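Unit 6: Crawling, indexing and duplicate pages

Reading before class: chapter on site structure in the course pack. Bring your notes from Unit 5 on internal links, as the second half of the lab uses the same site.

6.1 Three separate steps

Students often say a page "is on the search engine" when they mean one of three different things. Keep them apart in your written work.

Crawling: a program requests the page from the server and stores what comes back.
Indexing: the stored copy is processed and added to the index, or left out of it.
Ranking: indexed pages are put in order for a given query.

A page can be crawled and never indexed. A page can be indexed and still get no visits. When a site owner complains about missing traffic, find out which step the problem is in before you change any text on the page.

6.2 How crawlers find pages

Most pages are found through links. A sitemap helps with large sites and new sites, but it is a list of suggestions. A page that appears in the sitemap and has no internal links pointing to it is called an orphan page. Orphans tend to be crawled rarely.

The robots.txt file tells crawlers which paths they should not request. It does not remove a page from the index. If other sites link to a blocked page, its address can still show up in results, usually without a description. To keep a page out of the index, use a noindex tag and leave the page open to crawling. The crawler has to read the tag in order to obey it. This comes up on the midterm every year.

6.3 Duplicate and near-duplicate pages

Duplicates are mostly an accident of how sites are built. Common sources:

Addresses with and without www
Addresses with and without a trailing slash
Sort and filter settings added to the end of an address
Print versions
Session codes
Product pages that differ only in color

The last one is harder than it looks. Two color versions of a product may deserve separate pages if people search for the color by name. If they don't, one page with a color selector is easier to maintain.

6.4 Canonical tags

A canonical tag names the preferred address for a set of similar pages. Search engines treat it as a strong hint and may pick a different page if your other signals disagree. Check these first:

Internal links should point to the preferred address.
The sitemap should list only preferred addresses.
Each preferred page should carry a canonical tag pointing to itself.
Do not chain canonicals (A points to B, B points to C).

Use a permanent redirect where the old address has no reason to exist – a canonical tag is for cases where both versions need to stay live.

6.5 Worked case: the Hiketti store

Hiketti sells housewares from a small online catalog. A crawl of the site in November returned 1723 addresses. The owner's product list and site plan accounted for 1340 pages. The rest came from sort settings and from a second copy of the catalog left behind after a change of store software.

Steps taken, in order:

The old catalog was redirected page by page to the new one.
Sorted listings were given a canonical tag pointing to the unsorted listing.
The sitemap was rebuilt.
Internal links in the footer were corrected.

Note the order. Rebuilding the sitemap first would have listed addresses that were due to be redirected.

6.6 Images and indexing

Image files are crawled separately from the page they sit on. Alt text should say what the image shows in a few words, and nearby text helps too. A file name such as pink-tray means more than a string of digits.

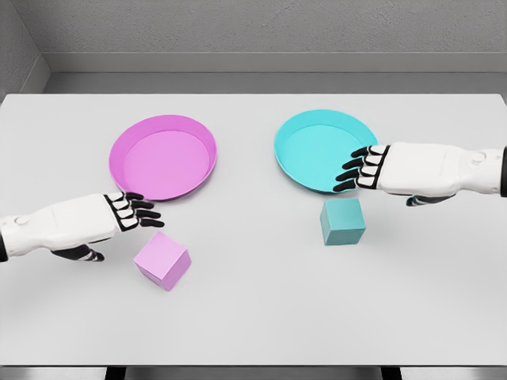 Fig. 6.2 Pink and cyan trays, each with a matching cube. Computer rendering.

Do not load alt text with search terms. Images used only for decoration can have empty alt text.

6.7 Lab

Work in groups of 2. Crawl the Skunska practice site with the Kemix tool, with the limit set to 1000 addresses. Export the list and sort it by page title. Mark every group of duplicates and write down the likely cause, using the list in 6.3. Then propose a fix for each group: redirect, canonical tag, noindex or no action.

Hand in the marked list and one page of explanation. Late labs lose one grade step.

Further reading: Stojanović, course pack, sections on redirects and status codes. Unit 7 covers page speed.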